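About Stesora

Stesora helps schools, training centers and small manufacturers plan and pay for robotic equipment. We were set up in Demstead by Waldemar Adamczyk, who had spent his career preparing equipment budgets for technical colleges. We do not sell robots and we accept no commission from those who do. Our fees are set out in writing before any work begins.

Most of our clients come to us with a sum of money and a deadline. Our task is to establish what the equipment must do, what it will cost to own, and whether the building is ready for it. Before a purchase order is drafted, we model the proposed work cell in simulation and test the choice of arm and gripper against the items the client expects to handle.
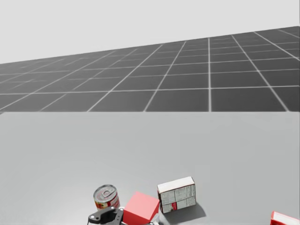 When should a client contact Stesora?
The best time is before the budget request is submitted. We can assist after funds have been awarded, but by then the amount is usually fixed and there is less room to allow for installation, training and spare parts.

How We Work

Each engagement begins with a planning review. Our staff meet with the people who will use the equipment and with those who will approve the spending, and the two groups receive the same written report. The review covers floor space, electrical supply, safety measures, software licenses and staff time. The fee for a planning review is $780, and it is credited in full toward any larger engagement signed by the end of November.

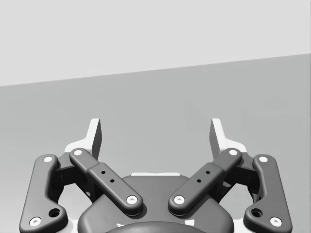

End-of-arm tooling is the budget line most often set too low. Clients tend to compare arms at length and then accept whichever gripper is listed beside them. A design with two fingers and several linkage bars has many pivot points, each held by its own screw, and a maintenance plan should state who will inspect them and how often. We ask suppliers for the price and delivery time of replacement pads and fasteners, and we enter those figures in the budget from the first year.

Our budgets are prepared with a tool developed in house, called Budus. It separates the purchase price from the yearly cost of ownership, so that a governing board can see both on one page. Clients keep their Budus file when the engagement ends and may revise it without charge.

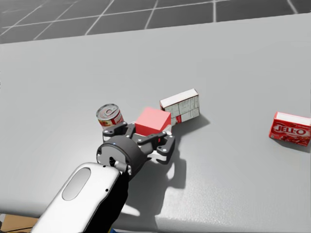
Simulated trial with a soup can, a red cube and packaged goods.

Simulation has limits, and our reports say so. A model can show whether an arm reaches the far side of a table or whether its fingers fit between neighboring items. It is less dependable on wear, on noise, and on how quickly new operators gain confidence. For these matters we arrange
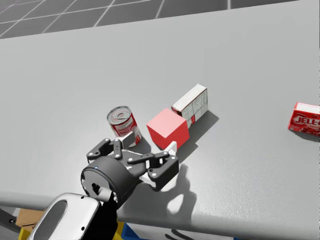

supervised visits to sites where comparable equipment is already in service – normally 2 visits per engagement – and we include the operators' comments in the final report.

The Malinowski Fund

Stesora also administers the Malinowski Fund, which makes small grants to schools buying automation equipment for the first time. The largest grant available is $3010. Awards may be used for guarding, tooling or teacher training, but may not be used for the arm itself. No more than 8 grants are made in a year, and applicants need not be clients of the firm.

Requests for a planning review or for the fund's application form may be made in writing to our Demstead office.

Page last revised 2018-09-25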